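Subject: Re: [Lomance-owners] Fuel gauge reads empty after tank work

Gerardo Piras wrote:
> I had the tank out of my Lomance over the winter and had it cleaned and
> sealed by a shop. New sending unit went in at the same time. Now the gauge
> sits on E no matter how much gas is in it. The temperature gauge is fine.
> Is the new sender bad, or did I hook something up wrong? I'd like to drive
> it to the Pirihi meet in August and I don't want to guess at the fuel.

Gerardo,

I had the same trouble with my wagon after a tank repair. Before you drop the tank again, check the ground. The sender grounds through the tank, and the tank grounds through the two straps. If the shop coated the outside as well as the inside, there may be no bare metal left under the strap ends.

Turn the key on and run a jumper wire from the sender flange to a clean spot on the frame. If the needle moves, you found it. Scrape the paint under one strap bolt, or add a short ground wire to one of the flange screws. I did the wire. It has been on there 4 years.

If the needle doesn't move, pull the wire off the sender and touch it to the frame for a second. On these gauges it should swing to F. If it stays on E, the trouble is in the wire or the dash, so look at the plug behind the left kick panel.

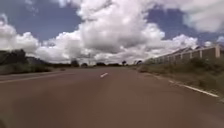 Road to Pirihi

The replacement senders Jusum sells have a longer float arm than the original. Mine hit the baffle and stuck at a quarter tank until I bent the arm down a little. Do that before it goes in, with the old one next to it to compare.

As for the meet, I would fill up in Botbridge either way. It is 487 miles round trip for me and I stop there both directions. The station on the east side opens at 6 a.m. and has room for trailers.
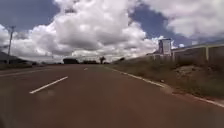
My tank holds 19 gallons by the book, but I have never put in more than 17 or so, even when the gauge was flat on E. Reset the trip odometer each time you fill and you'll be all right without a gauge at all. I went a whole summer that way.

One more thing on the sealed tank. Change the fuel filter after the first couple of fill-ups. Mine had flakes in it, and a second filter after that one stayed clean.

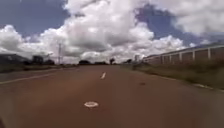

I still have the old strap bolts and a good used sender on the shelf, if yours turns out to be junk. You can have the sender for the postage. Write me off list with your address.

Lorraine Tamihana
Wagon, straight six, three on the tree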